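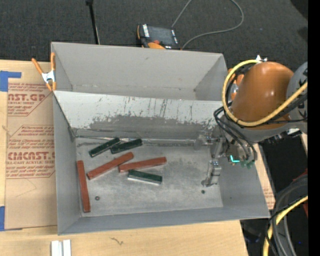
Bin picking was the last manual step on our side of the building to get automated, and it changed the job more than the palletizer did. Before the cell arrived, loading a fixture at Farstead meant standing at a tote, grabbing bars and setting them in a tray by color. A shift was 1,000 bars if the saw kept up. The robot now does the grabbing, and what is left for us is everything that makes grabbing possible. With three red and three green bars on the floor of the bin, a person sees six easy picks. The planner sees a red bar standing along the left wall, where one finger has to fit between metal and part, and two green bars end to end at the foot of the divider, where the approach angle is limited by the slope.

We run two colors because red and green go to different fixtures. The order of picks is set by Mabula, our scheduling software, which only asks for a color. Choosing which bar of that color is left to the cell. If it finds no reachable grasp, it stops and waits for an operator to reach in with a hook and shift something. In November we logged 300 of those stops, most of them on bars lying against a wall.

The stops are where the work went. Two of us used to load full time. Now one person covers the cell and the saw outfeed, and the other was moved to inspection at the same pay grade. The covering job is less tiring on the back and harder on the attention. You walk over, clear the fault, check that the hand is clear of the bin, reset, walk back. The old job had a rhythm and this one has interruptions.

It also needs different knowledge. I can now jog the arm, re-zero the gripper and read a fault code, none of which was in my job description when I was hired. The description still has not been updated. I have raised this twice.

Clamping matters more than I expected. If the bin shifts by a few millimeters, the wall clearances in the model are wrong and the stop rate climbs. Checking the clamps is now the first line on the start-of-shift sheet.

Next month we try a second bin insert with a shallower slope. I will post the stop counts after 1,000 picks on each.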